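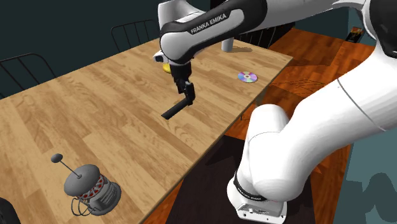
Oiled Oak Worktops: Frequently Asked Questions

How soon can I use the surface after oiling?
Light use is fine after 24 hours. Full cure takes 7 days at normal room temperature. Until then, keep water, hot mugs and rubber mats off the surface.

How many coats does a new top need?
Tops supplied raw need three thin coats on the upper face and two on the underside. Tops supplied pre-oiled need one coat on site, plus two on any edge cut during installation.

Do I have to oil the underside?
Yes. An unsealed underside takes up moisture faster than the sealed face, and the board will cup. Warranty claims for cupping are declined where the underside is bare.

Which grit should I finish with?
Finish at 150. Sanding past 180 closes the grain and the oil does not penetrate evenly. Always sand along the boards.

Can I use Minley hard oil over an existing varnish?
No. Strip the varnish completely first. If a drop of water still beads on the sanded wood, varnish remains.

What is the difference between Minley Clear and Minley Natural?
Clear deepens the color of oak slightly. Natural contains a small amount of white pigment that offsets the yellowing. Do not mix them on one surface.

How do I remove a black ring?
Black marks are a reaction between iron, water and the tannin in oak. Apply oxalic acid solution with a plastic brush, leave for 20 minutes, rinse twice and let dry overnight. Wear gloves and eye protection. Re-oil the whole board, not the spot alone.

How much movement should I allow for?
Leave a gap of 5 mm at each wall. Fix through slotted brackets only. Do not glue the top to the cabinets.

How should I dispose of oily rags?
Lay them flat outdoors until stiff, or soak them in water and seal them in a metal can. Folded or bunched rags can ignite without a flame.

Who do I contact about a damaged delivery?
Email Parisa Karimi in the Prernmont office within two working days, with the order number and the batch code from the end label.

Last revised 31 August 2022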